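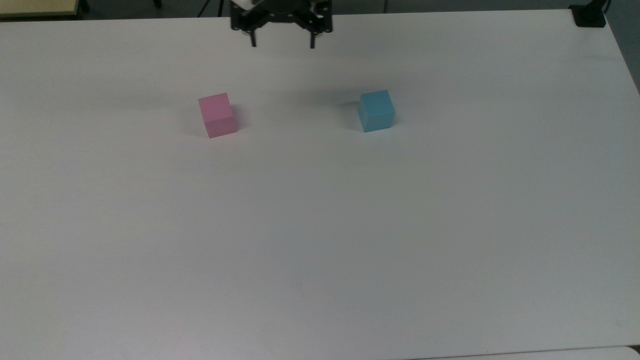

By the Waterfront Desk, Drudmont
Sunday, November 18, 2018

I spent Friday morning in a hard hat two sizes too big, standing on the slipway at the Brirnemari yard and watching the new Drudmont harbor ferry get her second rudder. She's called the Asadi, she's sitting up on blocks with no paint below the waterline, and I think she looks terrific already!

If you take the ferry to work (I do, most days), you'll know the old boat doesn't love a crosswind. She has one propeller and one rudder, and coming alongside at the north landing in a stiff westerly can mean two or three tries before the ramp goes down. The Asadi gets 2 propellers and 2 rudders, so the skipper can push on one side and pull on the other and more or less walk her in sideways. The yard foreman showed me with his hands, then with a coffee cup, and by the coffee cup I had it.

The hull was supposed to be in the water in September. What held things up was the stern tubes, the long sleeves the propeller shafts run through. One came back from the machine shop slightly out of true, and the yard sent it back instead of shimming it. That cost them 8 weeks. There was some grumbling at the landing, mine included, but I'd sooner wait now than sit on the dock next winter while somebody hauls her out again. 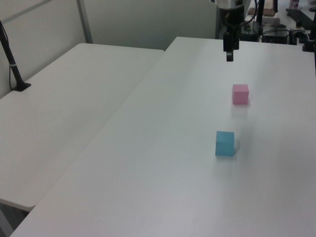
Corinne Tadlow
Waterfront reporter

The design work was done by Prurken, a small naval architecture office up the hill from the yard. They changed the plans late in the day, after riders asked for more covered space on the upper deck. Adding a roof up high makes a boat a bit more tender, as they put it – she leans more easily – so the fuel tanks were moved lower and the bike racks came down to the main deck. Bike people, that's good news for you too, no more stairs.

Still to go in are the wheelhouse windows, the passenger seats (blue, I'm told, and I got to sit on one – firm!) and nearly all of the wiring. After the launch there'll be an inclining test, where they shift weights across the deck and measure how far she tips, and then 4 days of trials out past the breakwater.

The yard won't give me a launch date yet, only that it has to be on a spring tide. The old boat keeps running the winter timetable in the meantime, and your passes will work on the Asadi without being swapped.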